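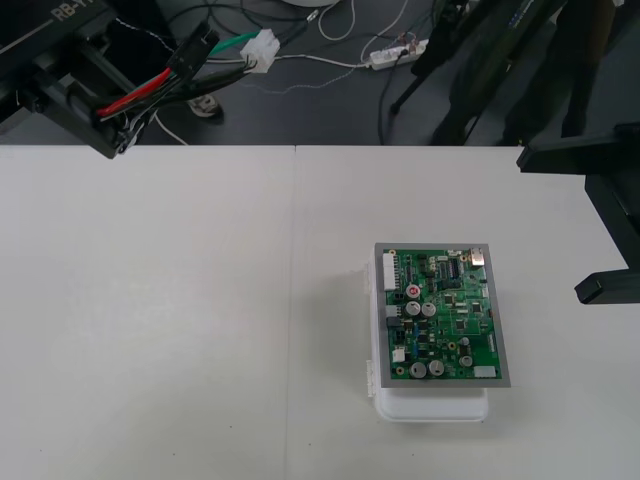 하크홀름, 배선 취급 로봇 작업 지침 공개… 12월부터 적용

전선 묶음과 노출된 회로기판을 로봇이 다룰 때 지켜야 할 작업 지침이 나왔다. 하크홀름(Harkholm) 공동기술센터는 월요일 양팔 로봇을 이용한 배선 및 커넥터 작업의 준비와 운전, 중단, 기록 방법을 정리한 「배선 취급 로봇 작업 지침」을 공개하고 12월부터 센터 안의 모든 실험 구역과 시범 공정에 적용한다고 밝혔다.

지침은 10개 항목으로 되어 있다. 기존 안전 규격이나 법령을 대신하는 문서는 아니며, 센터를 이용하는 기업과 연구팀이 작업대에서 따라야 할 내부 규칙에 해당한다. 센터는 외부 사업장에서도 자유롭게 가져다 쓸 수 있도록 전문과 점검표를 함께 공개했다. 별도 신청은 필요 없고, 내용을 고쳐 쓸 경우 고친 부분을 표시하면 된다.

작성에는 로봇 통합업체 스키르베르그(Skirberg), 전원장치 제조사 트레르네마인(Trernemine), 배선 가공업체 냐우이(Ñahui)가 참여했다. 초안은 스키르베르그가 맡았고 나머지 업체가 자사 공정에서 문구를 검토했다. 센터 쪽 실무 책임자는 마르타 리센코 공정안전팀장이다.

리센코 팀장은 "상자를 옮기거나 나사를 조이는 작업에는 참고할 자료가 많은데 전선은 사정이 다르다"며 "잡을 때마다 모양이 바뀌고, 끝이 어디로 향하는지 프로그램이 모르는 경우가 많다. 팀마다 나름의 요령은 있었지만 글로 적힌 것이 없었다"고 말했다.

첫 번째 항목은 작업 대상의 전기적 상태를 확인하는 절차다. 기판이나 장치를 작업대에 올리기 전에 전원을 분리하고, 전해 커패시터가 실장된 기판은 측정기로 잔류 전압을 확인한 뒤 값을 기록해야 한다. 확인한 사람과 로봇을 운전하는 사람이 다를 때는 운전자가 기록을 읽고 서명한다. 전원을 넣은 채 진행해야 하는 시험은 이번 지침의 범위에서 빠졌으며, 필요할 경우 센터에 별도 계획서를 내야 한다.

트레르네마인의 아슈라풀 코디카라 품질부장은 이 항목의 순서를 놓고 논의가 길었다고 전했다. 초안에서는 잔류 전압 확인이 기판을 고정한 다음에 오도록 되어 있었다. 코디카라 부장은 "고정하려면 손으로 만져야 한다. 측정이 먼저 와야 한다고 의견을 냈고 그대로 반영됐다"고 설명했다.

두 번째 항목은 대상물의 고정이다. 기판은 금속 틀이나 전용 받침에 체결된 상태로 작업하는 것을 원칙으로 한다. 받침을 상자나 용기 위에 올려 높이를 맞추는 방식도 허용하되, 커넥터를 밀어 넣는 힘에 받침이 움직이지 않는지 운전 전에 손으로 눌러 확인해야 한다. 움직임이 있으면 미끄럼 방지판을 깔거나 클램프를 쓴다. 작업대 여러 개를 붙여 쓰는 경우에는 이음매에 대상물이 걸치지 않게 하고, 상판 사이에 높이 차가 없는지도 점검표에 적는다.

정전기 대책은 세 번째 항목에 담겼다. 기판을 만지는 사람은 손목 접지띠를 착용하고, 그리퍼 손가락의 접촉면은 정전기 방전 대책이 된 재질을 쓰도록 했다. 접촉면 재질을 확인할 수 없는 그리퍼로는 기판 가장자리나 금속 틀만 잡을 수 있으며 부품면에는 닿지 않게 경로를 짜야 한다.
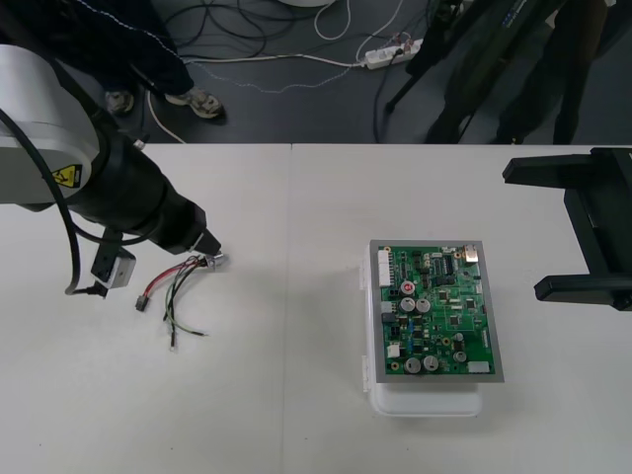
배선 작업이 이뤄지는 양팔 로봇 작업대. 왼쪽 로봇팔 끝에서 여러 색의 전선이 상판으로 내려와 있다.

지침에서 분량이 가장 많은 부분은 전선을 잡는 방법이다. 그리퍼는 피복이 있는 구간을 잡아야 하고, 피복을 벗긴 끝단이나 압착 단자를 직접 물어서는 안 된다. 하우징이 달린 전선은 하우징 몸체를 잡는 것을 우선으로 한다. 여러 가닥을 한꺼번에 들 때는 묶음의 갈라지는 지점보다 위쪽을 잡고, 아래로 늘어진 가닥이 기판이나 다른 팔에 걸리지 않을 높이까지 올린 다음 수평으로 이동한다.

쓰지 않는 가닥의 처리도 정해 두었다. 도체가 드러난 끝단은 절연 캡을 씌우거나 테이프로 감고, 시험 목적상 그대로 두어야 하면 대상 기판에서 떨어진 쪽으로 정리한다. 링 단자처럼 금속이 드러난 단자가 달린 전선은 기판 위를 지나는 경로를 쓰지 않는다. 어쩔 수 없이 위를 지나야 할 때는 기판에 절연 덮개를 얹는다.

냐우이에서 배선 공정을 맡고 있는 베네디토 고도이 과장은 "사람은 전선을 들면서 다른 손가락으로 나머지 가닥을 치운다. 로봇에게는 그 동작을 따로 시켜야 하고, 시키지 않을 거라면 사람이 먼저 치워 두어야 한다"고 말했다. 그는 냐우이 공장에서 검토하는 동안 단자 압착부가 눌려 버린 전선을 모두 따로 모아 잡은 위치를 조사했고, 그 결과를 센터에 넘겼다. 지침 부록에 실린 파지 위치 그림은 이 자료를 바탕으로 그린 것이다.

힘 제한은 구체적인 수치를 정하지 않았다. 커넥터마다 삽입력이 다르기 때문에 부품 제조사 자료의 값을 상한으로 삼고, 자료가 없으면 같은 부품을 사람이 끼울 때의 힘을 측정해 쓰도록 했다. 삽입에 실패했을 때 자동 재시도는 2회까지 허용된다. 그 뒤에는 로봇을 세우고 사람이 핀과 하우징을 눈으로 확인해야 한다. 재시도하면서 힘 상한을 올리는 설정은 금지된다.

양팔을 동시에 움직이는 작업에서는 팔마다 역할을 미리 적어 두어야 한다. 한쪽이 전선을 옮기는 동안 다른 쪽은 정해진 대기 자세에 있거나 기판 틀을 받치는 동작만 할 수 있다. 두 팔의 작업 영역이 겹치는 구간은 저속으로 지난다. 대기하는 팔이 상판 위에 떠 있을 때도 점검표에는 작업 중인 팔과 똑같이 취급한다.

사람의 위치에 관한 항목은 센터가 쓰던 기존 규칙을 다듬은 것이다. 팔이 움직이는 동안 작업대 둘레의 표시선 안쪽으로 들어가려면 운전자에게 말로 알리고 답을 들어야 한다. 운전자는 비상정지 장치를 손이 닿는 곳에 두고, 자리를 떠날 때는 정지 상태로 바꾼다. 원격조작으로 동작을 가르치는 경우에도 같은 규칙이 적용된다. 조작자가 화면만 보고 있다면 작업대를 직접 볼 수 있는 사람이 한 명 더 있어야 한다.

스키르베르그의 에릭 마코카 선임 엔지니어는 초안을 쓰면서 원격조작 부분을 가장 많이 고쳤다고 했다. 그는 "손목 카메라로는 잘 보이는데 팔꿈치 옆이 안 보이는 일이 흔하다. 화면에 안 나오는 쪽을 누가 보고 있는지 정해 두자는 것"이라고 말했다.

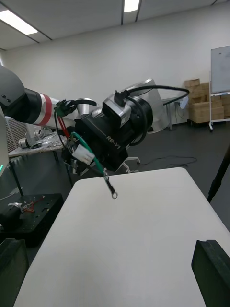
손목에 다는 카메라에 대해서는 장착 위치와 배선을 따로 규정했다. 카메라 케이블은 손목 관절이 끝까지 돌아도 당겨지지 않을 만큼 여유를 두고, 여유분이 그리퍼 앞으로 내려오지 않게 묶는다. 관절을 양쪽 끝까지 천천히 돌려 보는 확인은 케이블을 새로 달거나 옮길 때마다 해야 한다. 손목 모듈에서 나오는 다른 케이블도 마찬가지다. 카메라가 가려진 상태에서 영상 인식에 의존하는 동작을 실행하는 것은 허용되지 않는다.

작업대 주변 정리도 항목 하나를 차지했다. 바닥에 놓인 멀티탭과 전원선은 사람이 드나드는 쪽을 피해 배치하고, 통로를 가로지르는 선에는 덮개를 씌운다. 삼각대는 다리가 팔의 동작 범위에 들어오지 않도록 세우고 위치를 바닥에 표시한다. 바퀴 달린 받침이나 이동식 칠판은 바퀴를 잠근다. 포장 상자와 팔레트는 비상 통로 밖에 둔다. 센터는 이 항목을 매일 아침 첫 운전 전에 확인하도록 했다.

기록 항목은 이번에 새로 들어갔다. 운전 중 정지가 발생하면 시각, 동작 이름, 잡고 있던 부품, 정지 원인을 적는다. 전선이나 기판에 손상이 없더라도 기록 대상이다. 영상이 저장되는 작업대에서는 해당 구간을 3개월 동안 보관한다. 영상에 사람의 얼굴이 들어간 경우 열람 범위는 운전 팀과 공정안전팀으로 제한되고, 외부 발표나 학습 데이터로 쓰려면 당사자의 동의를 따로 받아야 한다.

보관 기간은 검토 과정에서 의견이 갈린 대목이다. 참여 업체 가운데 일부는 저장 용량을 이유로 더 짧은 기간을 요구했다. 센터는 손상이 나중에 발견되는 기판이 있다는 점을 들어 초안의 기간을 유지했고, 대신 해상도를 낮춰 보관하는 것을 허용했다. 원본이 필요한 사고 구간은 예외로 둔다.

마지막 항목은 교육과 자격이다. 작업대를 운전하려는 사람은 센터의 기본 안전교육을 마친 뒤 배선 취급 실습을 추가로 받아야 한다. 실습에서는 잔류 전압 측정, 파지 위치 지정, 정지 후 복구를 직접 해 본다. 복구 실습에는 그리퍼가 전선을 문 채로 멈춘 상황이 포함된다. 이때 그리퍼를 바로 열지 말고 전선이 떨어질 자리를 먼저 확인하라는 것이 지침의 내용이다. 자격은 2년마다 갱신한다.

현재 센터를 쓰고 있는 팀에는 유예 기간이 주어진다. 이미 운전 중인 작업대는 12월이 되기 전에 점검표를 작성해 제출하면 되고, 부족한 부분이 있으면 보완 일정을 함께 적는다. 새로 설치하는 작업대는 공개일부터 지침을 따라야 한다. 점검표를 내지 않은 작업대는 적용 시점부터 예약 시스템에서 제외된다.

참여 업체들의 적용 계획은 조금씩 다르다. 트레르네마인은 전원 기판 조립 공정의 시범 구역에 먼저 도입하고, 사람이 손으로 하는 배선 공정에도 잔류 전압 기록 양식을 같이 쓰기로 했다. 냐우이는 파지 위치 그림을 작업 지시서에 넣는 작업을 하고 있다. 스키르베르그는 재시도 횟수와 힘 상한을 잠그는 기능을 자사 통합 소프트웨어의 기본 설정으로 바꿀 예정이지만 배포 시점은 정하지 않았다.

현장에서는 준비 시간이 늘어난다는 지적도 있다. 센터에서 커넥터 조립 연구를 하고 있는 데클런 맥 시브너 연구원은 초안을 시험 적용한 팀 가운데 하나를 이끌었다. 그는 "처음에는 점검표를 채우는 데 거의 오전을 다 썼다. 같은 기판을 계속 쓰는 날에는 반복해서 적을 필요가 없는 칸이 많았다"고 말했다. 센터는 이 의견을 받아들여 대상물과 그리퍼가 바뀌지 않은 경우 쓸 수 있는 약식 점검표를 추가했다. 다만 잔류 전압 확인과 바닥 정리 항목은 약식에서도 생략할 수 없다.

맥 시브너 연구원은 절연 덮개 규정에 대해서도 보완이 필요하다고 했다. 덮개를 얹으면 위쪽 카메라로 커넥터 위치를 볼 수 없게 되는 작업대가 있다는 것이다. 그의 팀은 투명한 덮개를 시험해 봤으나 조명이 반사돼 인식이 불안정했다고 한다. 지침은 덮개의 재질과 투명도를 정하지 않았고, 센터는 관련 사례를 더 모은 뒤 개정판에서 다루기로 했다.

이번 지침이 다루지 않는 범위도 명시됐다. 고전압 배선, 광섬유, 액체 냉각 호스가 포함된 작업은 제외된다. 사람과 로봇이 같은 전선을 동시에 잡는 작업도 빠졌다. 리센코 팀장은 이에 대해 "요청은 있었지만 참여 업체 중에 실제로 해 본 곳이 없어서 쓸 근거가 부족했다"고 말했다.

센터는 적용 이후 정지 기록을 모아 항목별로 분류하고, 참여 업체와 이용 팀의 의견을 받아 개정 여부를 정한다. 의견은 센터 공정안전팀 접수 창구로 낼 수 있으며 작업대 배치와 사용한 그리퍼, 전선 종류를 함께 적어야 한다. 업체 이름은 요청할 경우 공개하지 않는다.

지침 전문과 점검표, 약식 점검표, 파지 위치 그림은 하크홀름 공동기술센터 자료실에서 내려받을 수 있다. 배선 취급 실습 신청은 이용 팀 단위로 받고, 외부 사업장 소속 인원은 자리가 남는 회차에 한해 참가할 수 있다.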